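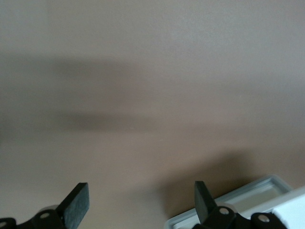 How often should I set the zero of the gripper again?
Every time you take off a finger, and one time per month if the arm works most evenings.

The steps are for the small arm on the bench at the Gratcombe workshop, with the Hutton controller. Duarte Carrilho wrote the first version in December and I have changed it after my own mistakes.

1. Switch off the motor power, but leave the controller on. Check that the fingers move freely by hand.

2. Open the fingers wide and clean both pads with a dry cloth. Do not use alcohol on rubber pads - mine became hard after a few weeks.

3. Tighten the pivot bolts a little at a time, left and right in turns. The linkage must still move without force.

4. Switch on the motor power and close the gripper at speed 200. When the pads touch, read the position. On our arm it is 884, yours will be different.

5. Write this number in the settings file, in the line "grip_zero", and save. The controller asks for a code, and it is still 1234.

6. Open and close 2 times. If the reading moves by more than 5, go back to step 3.

After this I always try with a soft thing first, for example a sponge. Glória Correia prefers an empty matchbox, and it shows too much force very well.

If the motor makes noise when the gripper is fully open, lower "grip_max" in small steps until the noise stops. The spare bolts are in the drawer marked Fliltport.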